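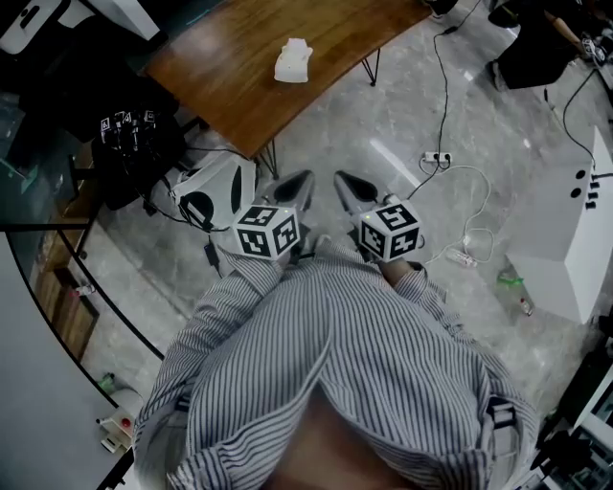
Lonik 手持示教夹爪
首页 > 数据采集设备 > 手持夹爪 > Lonik
制造商:Vorkau
配套软件:Brirnetus
页面更新:2022年9月11日
状态:可订购(标准配置),标定服务需另行预约

概述

Lonik 是用于机器人操作学习的手持式示教夹爪。操作者直接手持夹爪完成抓取、搬移、放置等动作,头部视角相机同步记录画面,夹爪在相机坐标系中的位姿由两个标记方块求得。采集时不需要机械臂参与,得到的轨迹经重定向后供末端执行器相近的机械臂训练策略使用。

本页除常规的产品说明外,收录了标记方块定位方法和一组采集试验的结果。试验由 Vorkau 内部完成,条件见“采集试验”一节。与本页条件不同的场合,结果不应直接套用。

结构

夹爪有左右两根灰色手指,外形为中空楔形,由根部向指尖收窄。中空结构在接触物体时允许指面产生形变,指尖对桌面高度误差有一定容忍。两指之间的间隙由手柄机构控制,松手后手指回到张开位置。

每根手指根部固定一个白色标记方块,方块的多个面印有黑色方形编码。左右方块的编码互不重复,同一方块各面的编码也互不重复。软件据此判断当前看到的是哪一侧、哪一面,不依赖前后帧的连续性。方块角部附近设有绿色指示灯,用于提示该侧模块的供电状态。指示灯不参与定位,遮住不影响解算。

标记方块边长 28 mm。更小的方块在手臂伸直时识别率下降明显,更大的方块在手指靠近容器内壁时容易碰撞。样机阶段比较过几种尺寸,最终尺寸按伸臂距离下的识别率和碰撞次数共同确定。

手指与方块分别用螺钉固定在同一基座上,可以单独更换。更换手指不需要重新标定;更换方块,或者松动过方块的固定螺钉,必须重新标定。

定位方法

一、观测量

每一帧图像中,软件先检测所有可见的编码面,提取四个角点并做亚像素细化。一个方块通常同时露出不止一个面。早期版本对每个面分别求解位姿再取平均,结果在视线接近面法线时出现翻转:单个平面标记在透视较弱的情况下存在两个相近的解,噪声足以让求解器在两者之间跳动。

现行版本把同一方块所有可见面的角点放在一起求解。方块的几何关系事先标定,作为已知量代入。只要露出两个以上的面,角点就不再共面,翻转问题基本消失。只露出一个面时仍保留两个候选解,由下一步处理。

二、左右约束

左右方块随手指运动,两者的相对运动只有一个自由度,即开合量。软件以夹爪本体位姿加开合量作为待求参数,同时拟合两个方块的观测。一侧被手掌或物体遮住时,另一侧仍可给出本体位姿,前提是开合量在遮挡前后没有突变。两侧都被遮住时不输出位姿,该帧标为缺失。

只露出单面的方块,其两个候选解分别代入左右约束,残差大的一个舍去。两个残差接近时,该帧标为低置信度,位姿仍写入文件,由使用者决定是否采用。

三、时间平滑

平滑在离线阶段进行。采集过程中屏幕显示的是未经平滑的结果,便于操作者发现标记丢失。离线平滑不跨越连续缺失段,缺失段两端分别处理。曾试过用样条填补较长的缺失段,填补后的轨迹看上去连续,但在抓取瞬间会改变指尖到达的先后顺序,训练出的策略在合爪时机上偏早。该选项已从默认流程中移除,在配置文件中仍可打开。

四、开合量

开合量由两个方块的相对位置换算得到,换算表在标定时生成。指面受力形变时,方块间距与指尖间距不再一一对应。软件输出两个值:根部开合量和指尖开合量估计。前者直接来自观测,后者假定手指无形变。夹持较硬的物体时两者关系稳定,夹持纸巾一类软物时指尖值只能作为参考。

五、坐标系

默认输出为夹爪相对头部相机的位姿。头部会动,因此训练前一般需要换算到固定坐标系。Brirnetus 提供两种方式:在工作区放置固定标记板,或导入外部的相机轨迹。使用固定标记板时,标记板编码必须与夹爪编码分属不同编号段。出厂附带的标记板已按此分配,自行打印时请核对编号表。

标定

标定在 Havlíček 标定台上完成。标定台夹持夹爪手柄,按预设姿态转动,同时驱动手指在全行程内开合。相机固定不动。每个姿态停稳后再取图,运动中的图像不参与计算。

标定输出包括:左右方块各面的几何关系、方块到夹爪本体的变换、开合量换算表。三项写入同一文件,文件名包含夹爪序列号。Brirnetus 启动时读取序列号并查找对应文件,找不到时拒绝录制,不会退回到名义尺寸。

整机出厂前均已标定。没有标定台的实验室可使用手动标定流程:把夹爪依次靠在随附的定位块上,按软件提示采图。手动流程对本体变换的精度影响不大,对开合量换算表影响较大。需要精确合爪时机的任务建议送标定台。

重新标定的时机:更换或拆动标记方块之后;夹爪跌落之后;软件连续报告左右残差超限时。方块表面出现划痕而编码仍可识别的,不必重新标定。

采集试验

目的

比较三种位姿来源对策略训练的影响:单面独立求解、单方块多面联合求解、左右方块联合求解。除位姿来源外,图像、任务和网络结构完全相同。

条件

试验共采集示教近 800 条,覆盖 6 类桌面操作任务。任务包括把小件软物从桌面一处移到另一处、把软物放入浅盘、直立倒下的瓶子、把瓶子移出杂物、推开障碍后抓取,以及双阶段的取放。物体初始位置由软件随机给出,操作者按投影提示摆放。

采集在普通办公与实验混用的房间内进行,没有搭建专用背景。地面为抛光地砖,顶灯在地面上形成亮带,部分画面中夹爪恰好处在亮带之前。反光对编码检测的影响属于试验要观察的内容,灯光未作调整。

操作者在正式采集前有练习时间,练习数据不计入。每条示教结束后由操作者标记成功或失败,失败的保留在原始数据中,不进入训练集。

三种位姿来源由同一批图像离线解算得到,因此不存在操作差异。各自训练后在同一台机械臂上执行,机械臂末端装有与手持夹爪同型的手指。执行时图像来自固定在等效头部位置的相机。

结果

单面独立求解的轨迹在远端姿态下可见明显抖动,抖动集中在俯仰方向。用其训练的策略能够接近物体,接近后高度控制较差,常在离桌面过高处合爪。软物任务受影响最大,物体高度小,合爪偏高即抓空。

单方块多面联合求解消除了大部分抖动。剩余问题出现在遮挡时:方块被物体或另一只手遮住后,位姿中断,离线平滑在两端各自收敛,恢复时有台阶。在推开障碍后抓取的任务中,台阶多发生在手腕翻转处。

左右方块联合求解的中断段最少。与标定台读数比较,静态条件下指尖位置误差不超过 3 mm。该数值在停稳姿态下测得,不代表快速运动时的误差。快速运动的主要误差来源是曝光期间的运动模糊,编码边缘变宽,角点沿运动方向偏移。缩短曝光可减小偏移,代价是图像变暗,头部画面中物体纹理的信噪比下降。

三者在瓶子移出杂物任务中的差别最小。该任务中夹爪大多处于近端,方块朝向有利,单面求解也较少翻转。

反光的影响小于预期。亮带本身不会被误检为编码,问题在于自动曝光:夹爪进入亮带前方时,相机降低曝光,方块白色区域变灰,黑色区域细节不变,检测阈值需要自适应。采用局部阈值后,亮带前后的检测率没有可辨别的差异。采用全局阈值时差异明显。

失败情形

双阶段取放中,三种来源训练的策略都会在第一次放置后停顿。检查数据发现,操作者在放下物体后普遍有短暂停留,用来确认是否放稳,停留长短不一。策略学到了停留,却没有学到何时结束。按夹爪速度裁掉停留段后,停顿减少,但提前离开的情况增加。该问题与位姿来源无关,此处仅作记录。

直立瓶子的任务中,指面形变使瓶身在手指间转动。手持采集时操作者靠手感补偿,头部图像和位姿中都没有对应信号,策略无法复现。当前版本没有触觉输出,对依赖手感的动作不作支持承诺。

采集注意事项

佩戴与握持

夹爪可配合肩带使用,肩带套在衣服外面,两侧扣具收紧至转身时不移位。宽松衣物的袖口应收到手腕以后,避免盖住标记方块。袖口遮挡在头部视角中往往只影响近身侧的面,现场不易察觉,回放时表现为抬手过程中的低置信度段。

衣物图案对检测的影响已作检查。条纹、格纹会增加候选四边形数量,解算时间略有增加,未见误识别。印有棋盘或二维码的衣物不要穿。

视野

头部相机的俯角应使夹爪在自然伸臂时位于画面中部。俯角过大,桌面远端会被裁掉;俯角过小,收臂时方块从画面下沿离开。调好后锁紧,并在每次采集开始时录一段标准动作:伸臂、收臂、张开、闭合。软件用这段动作检查左右残差,不合格时给出提示。

工作区

工作区内不要放置其他带有同编号段编码的设备。同室有别的机械手或末端工具贴有标记时,先在软件里录入其编号并设为忽略。未录入的编码不会被当作夹爪,但会占用检测时间。

地面线缆按实验室既有要求固定。操作者佩戴相机后低头看夹爪的时间较多,走动前应停止录制并抬头。采集区内的急停按钮应保持可及,手持采集期间同室机械臂应处于断电或急停状态。

文件

每条示教生成一个目录,内含图像序列、原始角点、解算位姿、开合量和元数据。原始角点始终保留,更换解算方法后可以重新计算,不需要重新采集。元数据包含夹爪序列号、标定文件校验值、曝光设置和操作者编号。操作者编号由使用单位自行分配,软件不保存姓名。

头部视角图像容易拍到同室的其他人。Brirnetus 的导出工具可按区域遮盖,遮盖只作用于导出的副本,原始图像的保存与删除由使用单位按自身规定执行。

标准配置

夹爪主体,含左右手指
标记方块,左右各一,已安装
手指更换件
肩带及扣具
固定标记板
手动标定定位块
标定文件及 Brirnetus 许可

选配

Havlíček 标定台(整机购置或按次送检)
机械臂侧手指安装座,法兰规格订购时注明
备用标记方块,随附新编码,装后须标定
遮光型方块罩,强逆光环境使用

相机和机械臂不在供货范围内。相机须支持手动曝光和硬件时间戳。只支持自动曝光的相机可以使用,但不适用本页给出的误差数据。

已知限制

编码检测在画面边缘变差,广角镜头尤其明显。去畸变后角点数量不减少,但精度低于画面中部。

方块沾上油污或水膜后,黑白对比下降。用无绒布擦拭即可,不要使用会溶解油墨的清洁剂。

两套夹爪同时出现在画面中时,须选用不同编号段的型号。双手采集已可用,双手之间的相互遮挡尚未作系统测试。

指尖开合量估计在夹持软物时偏小,偏差随夹持力变化。训练时建议使用根部开合量,并在机械臂侧使用同一换算表。

常见报错

“左右残差超限”:检查方块螺钉是否松动,再检查标定文件是否对应当前序列号。两项均正常时重新标定。

“编号冲突”:工作区内有同编号段的标记。移走,或更换夹爪编号段。

“时间戳不连续”:多由存储写入速度不足引起。降低预览分辨率无效,应更换存储或降低图像压缩负担。

“未找到标定文件”:从随机附带的存储介质重新导入。介质遗失的,凭序列号向 Vorkau 申请。

版本说明

当前固定件与上一版尺寸相同,可以互换。标记方块的印刷由贴纸改为直接印制,边缘不再翘起,旧方块仍受软件支持。使用旧方块采集的数据不必重新解算。左右联合求解需要新版标定文件,旧文件只含单侧几何,导入后软件自动改用单方块多面求解,并在元数据中注明。

订购与送检

订购时请提供机械臂法兰规格、同室已有标记的编号范围和计划使用的镜头视角。送检夹爪请连同原标定文件一并寄出,手指可以不拆,方块不得自行拆下。返回时附新旧两份标定的差值表。

相关页面:Havlíček 标定台 | Brirnetus 下载 | 编号段对照表 | 手动标定流程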